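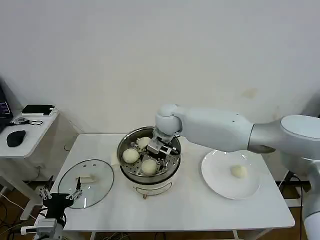
The electric steamer is the appliance people apologise for owning. It lives at the back of the cupboard, behind the fondue set and the thing that makes one waffle, and it comes out in January when somebody has made a promise about broccoli. By February it has gone back, smelling faintly of cabbage, with its instructions still in the bag.

I would like to argue for its release, and my argument is a bun.

A steamed bun is a plain sort of object. It has no crust, no glaze and no seeds, and it will never win a prize at the village show, where the judges like something they can knock on. Put a tray of them next to a tray of croissants and you'll see where the hands go. But eat one warm, torn open over the sink while you are meant to be laying the table, and you may find yourself resenting toast.

I came to them in Drurnach, a town with 11 bakeries and a settled suspicion of anything pale. The only place selling them was Ferri, a narrow café behind the bus station, which had a steamer on the counter and a queue that went out past the umbrella stand. They came on a plate, one at a time, and you were expected to eat the first before asking for the second. I thought this was rude until I noticed that a bun left waiting goes leathery, and that the café was simply protecting its work.

Making them at home takes an afternoon, most of which you can spend elsewhere. The dough is flour, warm water, yeast, a spoonful of sugar and a little oil. Knead it until it stops sulking, leave it under a cloth until it has doubled, knock it back, cut it up and roll each piece into a ball. Then leave it again. This second rest is where most people lose patience, and a bun that has been hurried will tell everyone at the table. It should feel light for its size when you pick it up. If it feels like a stone, go and do something else for 13 minutes and try once more.

Now the steamer. The metal rack with holes in it does all the work, and the mistake is to fill it. Raw buns look lost on there, so you squeeze in another, and then one for luck, and when the lid comes off you have a single large cushion. Three to a rack is a sensible number in a modest pot. It looks mean. Do it anyway.

Each bun wants a square of baking paper beneath it, unless you enjoy leaving the bottoms behind. Water goes in below the rack and must stay there. And the lid stays on, however much you want to look. Glass lids were invented for people like me, and within a minute they have fogged up completely, so I stand there watching a grey dome and trusting to luck.

When the time is up, turn off the heat and wait. Whip the lid away at once and the buns may wrinkle like a thumb in the bath. Give them a few minutes, then lift the lid away from you and set it down flat somewhere you won't put your elbow. I have lost two tea towels and a shopping list to lids stood on their edge.

Getting the buns out is the test of character. Tongs leave dents. A fork is barbaric. Bare fingers are quick and accurate, and you will say a word. I have settled on a thin spatula and a plate held very close, moving them over singly, which is how Ferri did it and which I used to think was for show.

There are, of course, grander ways to go about this. The bamboo basket is handsome and smells of a holiday, and it will grow a fine green fur if you put it away damp. The Takance catalogue, which arrives every November whether or not I've moved house, will sell you a stacked affair in brushed steel with 60 settings, two of which I could guess at. A friend in Dradano swears by a colander over a saucepan, and has the scorched colander to prove it.

The plain round pot with a knob on the front does the job as well as any of them. Fill yours with broccoli if you must. But leave the first rack for the buns, and don't put the plate down too far away, or you'll be standing there with something very hot on a spatula and a long way to go.

© Home Table Features. Contact the editors | Subscriptions | Back to top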